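Tuesday open house at Grunar

I got to Grunar a little before nine and they were already handing out visitor badges and the longest safety sheet I've ever signed. Fair enough! The whole morning was about house rules for working next to two-armed robots, and I came home with four pages of notes.

First rule: floor tape means stop. If you're past the line, the arms are powered down, and that goes for managers too. Second, every station gets a written reset, so the bins and the cloth go back to the same starting setup before each run.

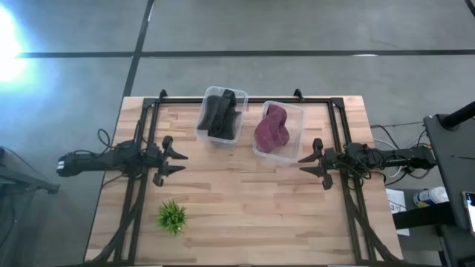 I asked who signs off on the resets, and the answer was whoever runs the next shift (never the person who just finished one). I like that a lot — at Niston we let people check their own work and it shows. They cap a session at 40 minutes, then the operator takes a break, even if things are going great.

Speed came up over coffee. Grippers stay at or below 5 percent for the first pass after any change, even a swapped cable. A guy from Nowicki thought that was overkill and we argued about it happily until the cookies ran out. 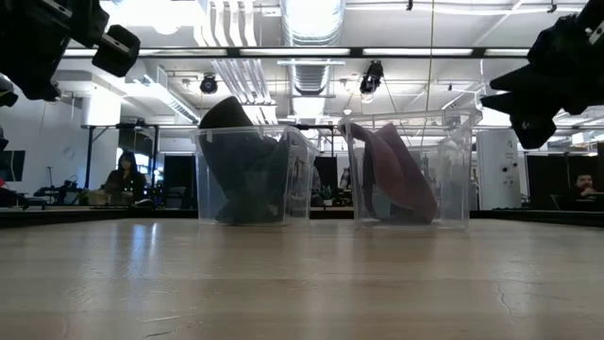 The logbook was my favorite part. It's paper, with more than 80 pages filled in, and near misses go in the same columns as everything else. I've asked for a blank copy of the form and I'm taking it to our next shop meeting in March.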